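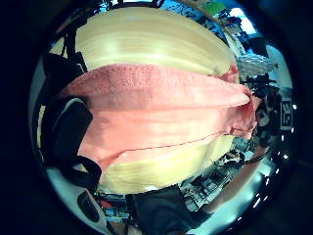 In Defense of the Slow Guest

When my wife and I moved to Stellach, we had no spare room. We had a sofa, and the sofa was shorter than most of the people we love. For the first two years this was our excuse. We told friends and relatives that they must come, of course, very soon, as soon as we had a proper place to put them. They understood what this meant, I think, and they took a hotel by the station, or they did not come.

I grew up in a house where people stayed. An uncle would arrive in May to help with a roof and would still be with us when the plums were ripe. A cousin of my mother slept for one whole winter in the room where my father kept his tools. I do not remember any discussion about it. There was a mattress, there was a blanket that smelled of the closet, and in the morning there was one more cup on the table. As a child I believed that all houses were like this, and that a house with only its own family inside was waiting for somebody.

I want to argue here for the long visit, and I know that the fashion is against me. The advice I read everywhere is that a guest should stay for a weekend at most, should announce the hour of departure together with the hour of arrival, and should bring a gift that does not need to be watered. All this is polite. I have followed it myself many times, as a guest. I arrive in the evening, we have dinner, the next day we see the castle or the lake, we have a better dinner, and I leave before anybody is tired of me. Everyone says it was too short. Everyone is a little relieved.

But what have we learned about each other in this time? I have seen my friends in their good shirts. They have seen me interested in a castle. We have told each other the large news, about work and parents and money, because with one evening and one day you have to start with the large news. For the small things there is no room, and it is in the small things that I used to know these people. I knew how they peeled an orange. I knew what they were like when they had slept badly and what kind of song they sang without noticing it.

This knowledge comes only on the fourth or the fifth day. I have observed it often enough to trust it. On the first day the guest is a guest. On the second day the host begins to worry about the program. On the third day there is usually a bad hour – it rains, or somebody makes a remark about how the other one raises his children – and if the visit ends there, it ends badly. But if the guest stays, then something loosens. He finds the coffee by himself. She goes to the pharmacy alone and comes back with gossip from our own street that we had not heard. We begin to sit in one room without talking.

I know the objections. The first is that people have to work and do not get enough vacation to spend it on somebody else's sofa. This is true, and I have no answer to it except that a guest does not need us to be on vacation. My uncle never expected to be entertained. My parents went to work, and he was in the house when they came back, and sometimes he had made soup. The idea that we must be free and cheerful for every hour of a visit is quite new, and I suspect it has killed more visits than the price of train tickets.

The second objection is more serious. In the houses that I remember so fondly, somebody washed the sheets. It was always my mother. When I told her once how beautiful it had been, all these people coming and going, she looked at me for a long moment and said that she could still feel those winters in her wrists. I have thought about this many times. A hospitality that rests on one tired person should not be called a tradition worth saving. So I will add a condition to my argument, and it is a strict one. The guest who stays long must stop being served. He must carry things, cook badly, hang the laundry in the wrong way and be forgiven for it. A visitor who wants to be waited on should keep to the weekend.

The third objection is privacy, and here I become uncertain. I am 40 now and I like to close a door. I like my own bathroom at seven in the morning. There are evenings when I hear a guest turn a page in the next room and I feel this as a kind of noise. I do not believe this makes me a bad person, but I have noticed that the habit of being alone grows when you feed it. After a month with no visitors, one dinner seems like a great effort. After a summer full of them, an empty kitchen seems strange.

We did buy a bed in the end. It is narrow, and it folds, and it stands behind the door of the room where I write. The first person to sleep in it was an old friend from school who had planned two nights and stayed for eleven. He repaired nothing and he used all the hot water. On the ninth evening he told me, while drying a pot, why he had not come to my wedding. I had wondered about it for years and would never have asked.

He is coming again in the spring. He has not said for how long, and I have not asked him this either.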